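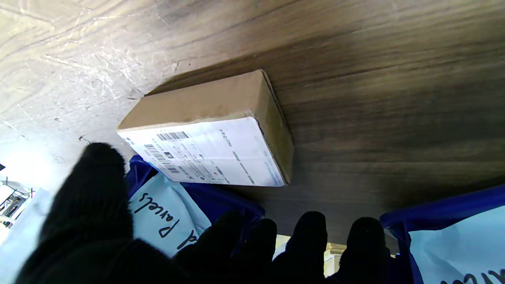 14 July 2024

Parcel sorting again, remote control all morning, hand guiding after lunch. Target for the day was 17 usable demonstrations on the right hand. We had them by four, then threw out five on review, so the target was not met.

The lag on the glove is better since Lertchai changed the network switch. Closing my fingers and seeing the hand close now feels like one event. The thumb is still the weak point. My thumb travels further across the palm than the robot's can, and the mapping deals with this by squashing the last part of the range. In practice I have to start the thumb early and hold back the other four, otherwise the carton gets pushed away before there is anything behind it. I have got used to doing this, and that bothers me a little. Whatever I do to make up for the mapping goes into the data as if it were part of the task.

Spent an hour on approach angle with Rosaura. She prefers to come in square to the long side of the box. I come in wherever the wrist is comfortable. Her runs are cleaner to look at and all very alike. Mine wander. Orathai wants both, and wants the operator name stored with each run so she can split them later. I had left that field blank on everything from the first session. Filled it in from the paper log tonight, apart from two where the log has a coffee ring over the initials.

Label reading is out of scope until October. For now the operator decides which bag a parcel goes in and the policy is only meant to learn the pick and the drop. I still catch myself turning the box so the barcode faces the wrist camera, out of habit from the Tadico job. Sheldon says leave it in, they will want the view later. Tia says take it out, it adds a second and a half to every run and the model will learn to dither. I sided with Tia, then did it again on the very next parcel.

Hand guiding in the afternoon was slower than I remembered. With the arm in free drive the weight of the hand pulls the wrist down and I end up carrying it, so the paths sag in the middle. Gravity compensation is set for the bare hand and does not include the knit glove or the new cable. Lertchai will redo the payload figures. Until then I would not train on any of those paths, only on the start and end poses.

Fingertips: the knit grips cardboard well and slides on tape. Lost one carton on a taped seam, from low down, no damage. Added a note to avoid the seam, then deleted it. If people steer round the tape in every run the policy will never have seen any.

Force log stopped at 2000 samples on run 9. Same limit as last week, so it is a buffer size somewhere and nothing to do with the sensor. Ask Poten which version they are on before touching it.

Left shoulder sore. Raise the chair tomorrow.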